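Officials Should Be Allowed to Explain Themselves

Vira Tymoshchuk
6 February 2020

The Hesness League will shortly decide whether referees in its basketball competitions may answer written questions after a game. The proposal before the clubs is modest. A designated reporter would submit up to 2 questions to the crew chief within an hour of the final horn, and the crew chief would reply in writing. The league office would publish both the questions and the replies. Several clubs have indicated that they will vote against it. They should reconsider.

Under the present rules, a coach who disagrees with a call may say so at the podium, within limits, and pay a fine if the limits are exceeded. A player may do the same. The official who made the call may say nothing. The rule was adopted to protect officials from being drawn into public argument, and for a long time it served that purpose. Newspapers covered the games, a writer might mention a disputed foul in the ninth paragraph, and the matter was forgotten by the next tip-off.

Conditions have changed. Every game in the league is now streamed, and a contested call circulates within minutes, usually in a clip that begins after the contact and ends before the signal at the scorer's table. The January game between Sodberg and Zamero is the clearest recent case. With the score tied, Sodberg's guard was called for an offensive foul on a drive to the basket, and Zamero won from the free throw line at the other end. The arena held 3,000 spectators, most of whom had a poor view of the play. Those watching at home saw it repeatedly from an angle that did not show the defender's feet.

The crew's reasoning was sound. The defender had established position before the shooter began his upward motion, and the shooter had extended his off arm. Both facts were recorded in the report filed that night. The report is confidential. For 4 days the only account available to the public was that of the losing coach, who was understandably upset and who described a different play from the one the officials had judged.

It is fair to ask whether an explanation would have changed many minds. Among committed Sodberg supporters, probably few. But a league does not publish its rulings in the hope of persuading the most partisan reader. It publishes them so that anyone who wishes to know the basis of a decision can find it. Younger players and their coaches have a particular interest. The block and the charge are badly taught at the school level, and a plain statement of how the rule was applied to a play that everyone has seen would be worth more than another page in the preseason manual.

Opponents of the proposal raise three objections that deserve a proper reply.

The first is that published answers will expose officials to greater abuse. Yasuo Higuchi, who worked games in this league for 21 seasons, put the point to me forcefully: a referee who speaks becomes a referee with a quotation attached to his name. I respect his experience, but I am not persuaded. Officials' names already appear on every box score, and silence has not spared them. The proposal would also have the reply issued in the name of the crew, a sensible precaution that ought to be kept in any final version.

The second objection is that officials will be forced to admit error, and that an admission after the fact gives nothing back to the team that lost. That is true. No result should be changed because of a published answer, and the proposal says so. Yet an admitted mistake is less damaging than one that everybody can see and that the league declines to discuss. Rowena Umali, who coached Sodberg for two seasons, told me that she could accept a wrong call from an official who said it was wrong. What she could not explain to her players was a letter from the league stating that the matter had been reviewed internally and was closed.

The third objection concerns workload. The league plays 124 games in a season, and its officials have full-time jobs elsewhere. A requirement to write at length after every game would be unreasonable. The draft does not impose one. Most games will produce no questions at all, and where a question is asked, a few sentences will be sufficient.

I would suggest one amendment. Questions should be confined to the application of a rule to a specific play, with the time and period stated. Questions about an official's temperament, or about the general balance of fouls between teams, should be refused by the league office before they reach the crew. Without such a limit, the procedure could become an extension of the coach's press conference.

The clubs may also wish to adopt the measure for the Zinchenko Cup first and review it before the following season. A trial would be acceptable, provided that the results are published and that officials themselves are asked for their views. They have been consulted very little so far, although it is their conduct and their names that are under discussion.
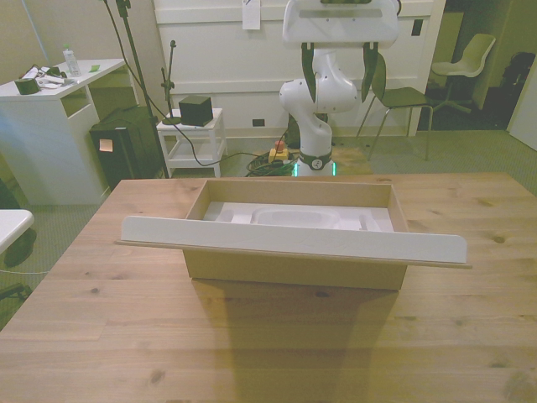

OPINION | BASKETBALL

Vira Tymoshchuk writes on the administration of amateur and regional sport. The views expressed are those of the author. Responses of moderate length may be submitted to the opinion desk and should include the writer's full name and any club affiliation.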